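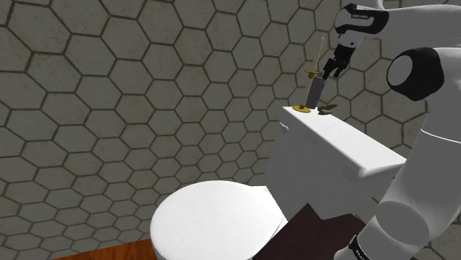

Page last changed: April 3, 2024

Chapter 2
What a demonstration shows

In March I went to the open day at Trunura, a firm that sells software for training robot arms. I had been invited with a group of teachers and buyers, and we were given coffee, a badge and a seat facing a large screen. Almost everything we saw that morning took place in simulation. There was a bathroom with a hexagonal tile wall, a white toilet with its lid down, and a white arm reaching over the tank towards a thin upright rod on a gold base. I took the thing to be a brush or a plunger in its holder. Other people near me had other ideas.

The speaker, Notburga Eberhard, was clear and patient, and she answered most of what she was asked. I want to use her morning as the case for this chapter. It was neither a very good demonstration nor a very bad one, and students will sit through many like it.

She began with a figure. The arm, she said, had practised on 2838 tasks. A man from Haslinger asked how many of those were different from one another, and the reply was that this depended on what was meant by different. He wrote that down. So did I.

Ask yourself what you would need to know before the number told you anything. If a brush is moved a little to the left, is that a new task? If the tiles change colour? A firm may have good grounds for counting either way, but the audience has to be told which way was chosen, and we were not.

The second thing to look at is where the work is done. A simulated bathroom has no limescale, no wet floor and no child's towel over the tank unless somebody puts them there. Light falls as it is told to. I don't say that such practice is useless — pilots train in simulators and I am glad of it — but pilots are then tested in aircraft, and we asked several times when the aircraft part would come. The answer was a slide with the names Kukdale and Bedico on it, described as "partners for the next stage".

The third is the choice of objects. Part of the session dealt with gripping, and a black gripper held a white spray can upside down. The label named a German cleaner for air mass sensors, a LIQUI MOLY product, and a thin white tube stuck out from the can. A real can of that sort has weight, and its contents shift. Whether the simulated one had either was a fair question, and it went unasked until the coffee break, when I put it to one of the engineers. He thought the weight was set "within reason". I would have liked a number.
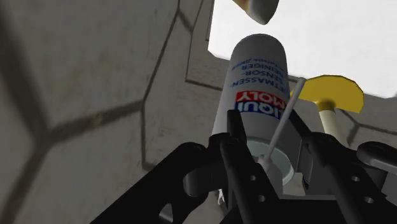

2.1 Questions to take with you

Before you attend a demonstration, write down what would change your mind. Do it the evening before, on paper. During the Trunura session I kept a list of 28 claims, and when I got home I could find support for very few of them in the handout.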